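Forum: Bedrooms and Soft Furnishings
Thread: Fitted sheet creeping up at the corners on a deep mattress
Started 17/01/2018

pekusside_flat
Mattress is 28 cm deep including the bonded topper. The sheet is sold as "deep" with no figure on the packet. After two nights the foot corners have ridden up and the elastic is sitting on the side wall instead of underneath. Jersey, pale grey, washed at 50 four times. Is this shrinkage or was it undersized from the start?

Ladine
Undersized, most likely. You need the depth of the mattress plus whatever goes underneath, and I would not accept less than 6 cm of tuck. Measure the pocket from the corner seam to the elastic with the elastic relaxed, then again stretched. The relaxed figure is the one that counts.

pekusside_flat
Relaxed 25, stretched 33.

Ladine
Then it was never going to hold. The elastic has nothing to grip on the underside.

hem_and_selvedge
Disagree in part. Jersey has plenty of give and a 25 pocket will go over a 28 mattress if the elastic runs the full perimeter. If it is only in the corners, the long edges float and drag the corners up with them. Check that before you buy anything. Also, 50 is too hot for cotton jersey. Mine lost length at that temperature, though I only measured it the once.

pekusside_flat
Elastic is all the way round but slack. Pictures of the bed.
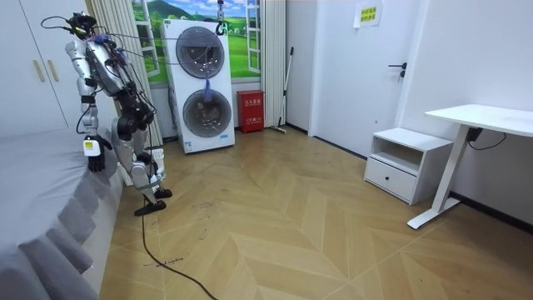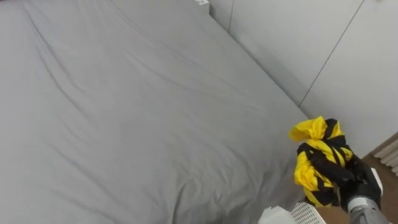
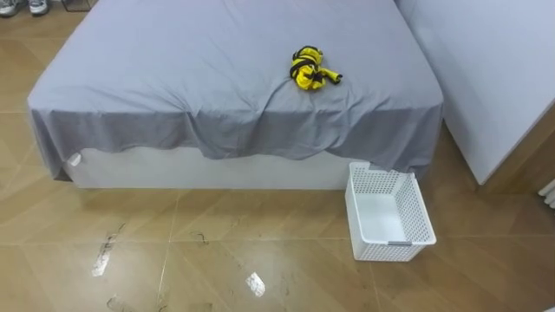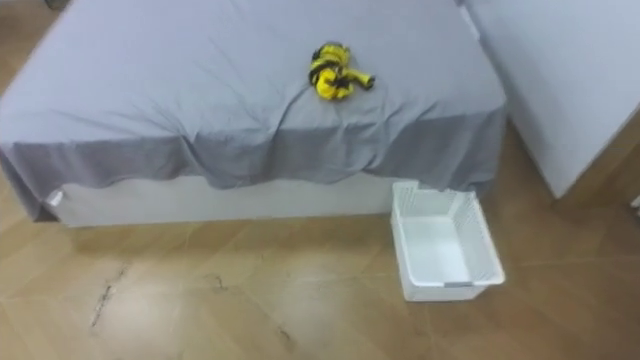

hem_and_selvedge
Slack elastic changes my answer. A perimeter elastic should draw the hem inwards under the mattress along its whole length. On yours the front edge hangs in scallops, and in the third picture the hem is lower at both ends than in the middle. To me that means too much cloth for the elastic you have, so I would not call the sheet too small overall. The pocket may be shallow, but the perimeter is long. Two separate faults.

Ladine
The scallops could equally be a sheet that has been pulled down over the side and left. You can't diagnose elastic from a hanging hem. Fit it properly, all four corners tucked under, sleep on it, then look.

pekusside_flat
It was tucked properly on both nights I mentioned. I fit opposite corners first, head left then foot right, then the other two. Same result whichever pair goes first.

14tog
Has anyone mentioned the label? There's a small white one poking out near the left front corner in the third picture. If it is the sheet's care label it may give the size, and on some sheets it is sewn to a particular corner so you can tell which way round the thing goes. A sheet put on a quarter turn out will fight you all night on anything but a square mattress.

pekusside_flat
Will look. I had assumed the long side was obvious.

Ladine
It is obvious on a 135 x 190. Less so on the wider sizes, where the two dimensions are closer.

Amegashie
Another option is to keep the sheet and replace the elastic. Unpick 5 cm of the casing, pin new 8 mm elastic to the old, pull it through, join with a zigzag, close the gap. If the elastic is stitched directly to the hem you can't do this and have to cut it off and start again. I have done three that way. Cut the new length at two thirds of the perimeter — less than that and you will struggle to get the last corner on.

hem_and_selvedge
Two thirds is tight for jersey. I'd go three quarters.

Amegashie
Three quarters was loose on mine after a few months. Depends on the elastic. Knitted keeps its width when stretched, braided narrows and gives up sooner.

14tog
Or buy suspender clips and be done with it.

Ladine
Clips leave marks in jersey and the metal ones cut it. Fine on percale.

pekusside_flat
Label says 150 x 200, depth 26, wash at 40. So it is under depth by its own figures and I have been washing it too hot. Elastic is in a casing, so I will try the replacement at three quarters and buy a 34 cm sheet as the spare. Will report back in March.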